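Section 3. Preparing the Work Surface and Calibrating the Scale

3.1 Before you start

The Ullero bench scale must stand on a level surface away from fans, heating vents and open windows. A tabletop that flexes under hand pressure will cause drift in the last digit. If the reading moves when you lean on the table, choose another location.

CAUTION: Use only the power adapter supplied with the scale. Other adapters may damage the load cell circuit and will void the warranty.

3.2 Leveling

1. Place the scale on the table with the display facing you.
2. Turn the two front feet until the bubble is inside the ring.
3. Press down lightly on each corner of the base. If the scale rocks, repeat step 2.
4. Tighten the lock nuts by hand. Do not use a wrench.

3.3 Warm-up

1. Connect the adapter and press POWER.
2. Wait 22 minutes before calibrating. The display shows a clock symbol during this period.
3. When the clock symbol goes out, press ZERO.

Note: If the scale has been stored in an unheated room, leave it unpacked at room temperature overnight before connecting the power.

3.4 Weighing dry goods

Rice, lentils and similar goods should be weighed in a rigid container. Keep a shallow tray next to the container to limit spills, and keep grains away from the underside of the weighing pan. 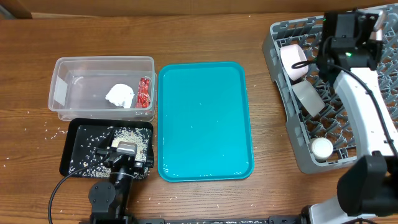
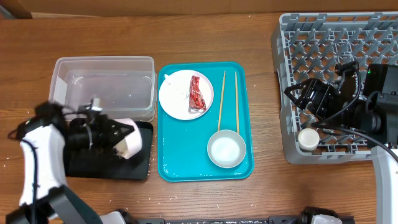 Clear bin and black tray, with rice grains on the table.

1. Place the empty container on the center of the pan and press TARE.
2. Wait for the stable mark to appear at the left of the display.
3. Pour the goods slowly. Stop short of the target weight and add the rest with a scoop.
4. Read the weight only when the stable mark is lit.
5. Remove the container. The display shows a negative value equal to the tare weight.
6. Press ZERO before the next weighing.

CAUTION: Do not pour directly onto the pan. Grains that enter the gap around the pan can block its travel and give a low reading.

3.5 Calibration

Calibrate after every move and at least once a year. The Brunduvov weight set is recommended.

1. Clear the pan and press ZERO.
2. Hold CAL until the display shows C-0.
3. When C-1 appears, place the calibration weight on the center of the pan.
4. Wait for the tone, then remove the weight.
5. If the display shows Err 2, check the level and repeat from step 1.

Record the result in the log at the back of this manual. Scales with serial numbers below 1401 do not sound a tone; wait for the word End on the display.

Revised 13 December 2022. Technical review: Rosine Gautier.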